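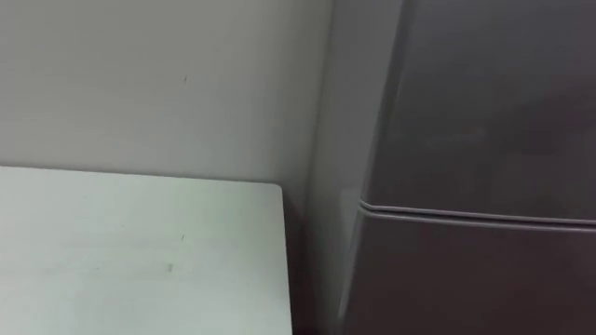
Chapitre 3
Installer et entretenir un robot mobile à deux bras dans une cuisine

Lorsqu'on parle de mise en service, les élèves pensent volontiers à une grande cellule clôturée, avec sa dalle de béton, son armoire électrique et son voyant vert. Je les comprends, j'ai commencé ma carrière dans ce genre d'endroit et j'en garde une certaine tendresse. Mais le métier que vous apprenez s'exerce de plus en plus souvent dans des pièces ordinaires, où le sol n'est pas tout à fait plan, où les murs sont peints de la même teinte que les meubles, et où l'appareil qu'il faut ouvrir cent fois par semaine n'a pas été dessiné pour une pince. C'est à ces pièces que nous consacrons ce chapitre, en suivant du début à la fin l'installation d'une seule machine, le Riltside, dans la cuisine d'essai de l'atelier Ernance.

Le Riltside est une base roulante surmontée d'une colonne, de deux bras et d'une tête orientable qui porte la caméra principale. Vous avez rencontré ses articulations au chapitre précédent, et je n'y reviens que pour rappeler un point qui fera gagner du temps à tout le monde : la caméra de tête n'est pas solidaire des bras. Quand la tête s'incline, le repère de la caméra tourne, alors que celui des épaules reste où il est. Une bonne moitié des pannes que l'on nous signale comme des « erreurs de préhension » viennent de ce petit décalage entre ce que la tête regarde et ce que le calculateur croit qu'elle regarde. Il n'y a rien de cassé, il faut simplement reprendre l'étalonnage, et le reprendre dans le bon ordre.

3.1 Regarder la pièce avant de toucher à la machine

Canan Tatlı, qui m'a formé il y a bien longtemps et à qui ce chapitre doit beaucoup, ne sortait jamais ses clés avant d'avoir fait le tour de la pièce les mains dans les poches. Je vous recommande cette promenade. Notez où se trouvent les surfaces de travail, les appareils, les passages étroits. Demandez-vous ensuite, et c'est un exercice moins naturel qu'il n'y paraît, ce que la machine pourra distinguer de tout cela.

Une table blanche contre un mur clair est un plaisir pour l'œil et un souci pour la caméra. Le bord du fond, là où le plateau touche le mur, offre peu de contraste, et le logiciel de repérage hésite. Les façades lisses et un peu brillantes posent une autre difficulté : la lumière y dépose des reflets qui se déplacent avec le point de vue, et qu'un algorithme peut prendre pour un détail fixe. Quant aux portes de réfrigérateur sans poignée apparente, elles obligent à chercher la prise ailleurs, parfois dans la jonction entre deux compartiments, parfois sur le chant de la porte. Allez donc y passer les doigts vous-même. On apprend plus en ouvrant une porte trois ou quatre fois, lentement, qu'en relisant la fiche du fabricant.

Pensez aussi aux vides entre les meubles. Un intervalle sombre entre une table et un appareil peut être lu par le capteur de profondeur comme une absence de mesure, que certains réglages traitent comme un espace libre. Dans le fichier de la pièce, on déclare toujours ces intervalles comme zones interdites, même lorsqu'ils semblent trop étroits pour que quoi que ce soit s'y engage. Un coude de robot, croyez-moi, trouve toujours le chemin.

3.2 Placer la base

La base se place freins desserrés, à la main, alimentation des bras coupée. On cherche une position d'où la tête voit à la fois une partie du plan de travail et la façade à ouvrir, quitte à devoir l'incliner légèrement vers le bas. Gardez 475 mm entre l'avant de la base et le bord de la table : c'est la distance retenue chez Ernance pour le Riltside, et elle laisse aux avant-bras la place de se replier. Pour une porte battante, ajoutez à cela tout l'arc de la porte, en vous souvenant que le bras doit accompagner le mouvement sans que la base lui barre la route.

Une fois la position trouvée, serrez les freins, posez les repères au sol et remettez sous tension. Laissez la machine 30 minutes au repos, moteurs alimentés, avant la moindre mesure. Les débutants trouvent cette attente interminable. Profitez-en pour remplir la première page du carnet, celle que l'on remplit toujours mal quand on la garde pour la fin.

3.3 Étalonner la tête

L'étalonnage se fait bras rangés, hors du champ de la caméra. Si un doigt de pince ou un bout de poignet apparaît dans l'image de contrôle, reprenez la mise en position de repos avant de continuer. La mire Hirley se pose ensuite à plat sur la table, et la tête prend ses vues l'une après l'autre, en s'inclinant à chaque fois un peu davantage.

Débarrassez entièrement le plateau avant d'y poser la mire, puis retirez la mire pour la dernière vue, qui servira de référence. C'est avec cette vue que l'on comparera toutes les suivantes, mois après mois. Les petites marques d'un mur ou d'une table n'ont pas besoin d'être effacées, elles peuvent même rendre service, à condition de figurer dans la référence. Sunita Pal, lors de la révision de janvier, a ainsi vérifié une tête dont le moteur d'inclinaison prenait du jeu en suivant, vue après vue, une simple éraflure de peinture.

Une image de référence légèrement floue mérite qu'on s'y arrête. Nettoyez d'abord l'objectif avec le chiffon sec, contrôlez que la tête était bien immobile, puis recommencez. Ne touchez à la bague de mise au point qu'en dernier recours, car tout l'étalonnage serait alors à refaire.

3.4 Tenir le carnet d'entretien

Le réducteur d'inclinaison, un modèle Csizmadia à jeu réglable, se contrôle toutes les 1000 heures de fonctionnement. Entre deux contrôles, l'entretien courant tient en peu de gestes : dépoussiérer l'objectif, examiner le faisceau de câbles à la base du cou, reprendre une vue de référence et la ranger avec les autres. Inscrivez la date, l'angle de la tête et votre nom, lisiblement. Celui qui ouvrira le carnet après vous ne saura pas forcément déchiffrer vos initiales, et il aura peut-être une question à vous poser.

Avant de passer à la section suivante, où nous ouvrirons enfin le capot du cou, relisez vos notes du chapitre 2 sur les changements de repère et préparez un schéma de votre propre cuisine vue de dessus, avec ses surfaces, ses portes et leurs arcs d'ouverture. Nous nous en servirons pour le premier calcul d'accessibilité.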